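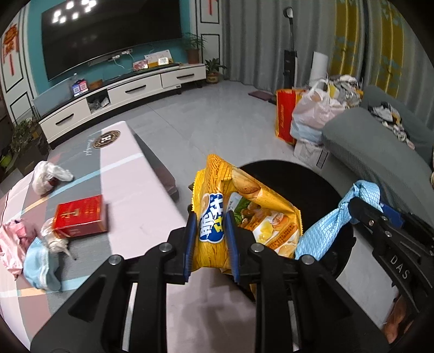

A shiny yellow snack bag, all crumpled up, near a big black bin-like container.

Why are snack bags so shiny?

Have you ever scrunched a chip bag, let go, and watched it spring open again? Try it next time – it's great fun! Paper doesn't do that, and neither does a tissue. So what is a snack bag made of?

Many of them are like a very thin sandwich. The outside layer is clear plastic with the colours and pictures printed on it. Inside there is often a layer of metal, usually aluminium, so fine that you could never peel it off with your fingers. Another layer of plastic faces the food.

Each layer has a job. The metal helps keep out light and air, which make chips and biscuits go stale. The plastic makes the bag strong and lets the ends be sealed with heat. Look for the crimped, zigzag edges on the yellow bag. Lots of snack bags have them!

Those stuck-together layers are hard to pull apart again, so in many towns bags like this can't go in the recycling at home. Ask a grown-up to check the rules where you live.

Try this: collect five clean, empty wrappers and scrunch each one. Which ones spring back?

Words by Tetteh Atinga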